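Kekana Shelf Label System
Section 4: Pairing Labels with the Base Station

Posted 3/28/20 by Evcombe Technical Documentation

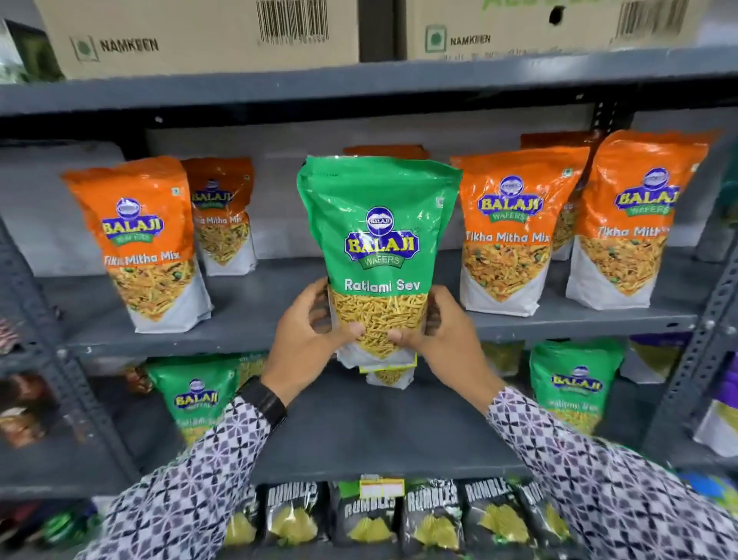
Complete Section 3 before you begin. The base station must be mounted, powered and showing a steady white light. Labels that are paired while the light is flashing will appear in the list but will not accept price updates.

You will need:
— the base station password (printed on the card in the accessory bag)
— a handheld scanner with the Imow app installed
— an item file in the format given in Section 2

4.1 Pairing a single label

1. Open the Imow app and select Labels, then Add.
2. Pull the battery tab from the back of the label. The display shows a four-character code.
3. Scan the barcode on the front edge of the label.
4. Scan the barcode on the item. If the item barcode is creased or curved, flatten it by hand and hold the scanner at a slight angle.
5. Check that the item name and pack weight on the scanner match the pack, then press Confirm.
6. Wait for the label to refresh. This takes up to 90 seconds. Do not press Confirm a second time.
7. Clip the label to the shelf rail, directly under the left edge of the item.

Note: Flavors and pack sizes from the same maker have separate item numbers. Pair one label to each.

4.2 Pairing a full bay

1. Select Labels, then Add Bay, and enter the bay number.
2. Start at the top left and work across each shelf. Scan label, then item, in that order.
3. Press End Shelf before moving down.
4. After the last shelf, press Send Bay.

CAUTION: Metal shelving weakens the signal. Do not place labels behind the rail or flat against an upright.

CAUTION: Do not mix Flavton battery packs with other types in the same label. Replace both cells together.

4.3 Error codes

442 — Label already paired. Select Release, then repeat 4.1 from step 3.
507 — No reply from base station. Move the label closer and try again. If the code shows after 3 attempts, restart the base station and wait for the steady white light.

Price updates sent during a restart are held and delivered when the station reconnects.

2 comments | 3 shares

Related items
Section 2: Preparing the Item File
Section 3: Mounting the Base Station
Section 5: Scheduling Price Changes
Replacing Label Batteries
Imow App: Scanner Settings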